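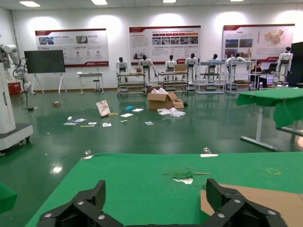

Green cover on the packing table, binder clips along the far edge.

Table coverings that don't tear
Workshop & Packing board – 8 replies

gimier_bench
We pack power cords at a table with a green cloth cover held on with binder clips. There's a torn patch in the middle now with the lighter stuff showing through, and the corner of every box catches on it. I can get a replacement from Nisbet for $37 or a heavier mat from Koline for $79. Does the heavier one hold up?

flatpack79
Koline mat, no question. We've had ours since December and it still looks new. Don't clip it, the weight keeps it down.

oldtwine
I'd skip both. A cover is meant to wear out. Buy the cheap one and flip it when it goes.

flatpack79
You can't flip it if one side is backed. Ask me how I know.

gimier_bench
Ours is backed, so no flipping. How are you all packing the cords, by the way? I have 347 to get through and I'm slow.
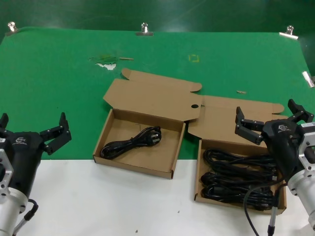 oldtwine
Cords go in coiled, all the same way around, plug tucked in last. I did this for years at Grunis and the coil matters more than the box. If it's too wide it springs open and you end up pushing the flap down over it. Your box has the lid folded out flat behind it, and I'd keep doing that, but at least three coils stacked in one side and a single one in the other is going to pack uneven. Split them before you close it. A twist tie on each one helps too.

marlow_st
Disagree on twist ties. They take longer than the coiling does. Paper band, slide it on, done.

oldtwine
Paper bands rip when the customer pulls the cord out. Then you get the email.

marlow_st
We've never had that email.

gimier_bench
I'll try a few of each. The other problem is the floor. I start clean and by 4 p.m. it's all over the place. 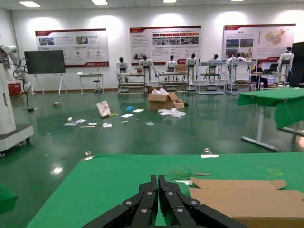

Floor past the table: boxes, bags, loose paper and cards.

flatpack79
Put a bin at your left hand and another at your right. Paper in one, plastic in the other. If you have to walk to the trash you won't do it.

marlow_st
One bin is enough – sort it at the end. I'd get that open box with the white packing out of the walkway first, though. Cards on a shiny floor are slippery.

gimier_bench
Fair. Ordering the Nisbet cover for now and moving the bin over. Will post when the cords are finished.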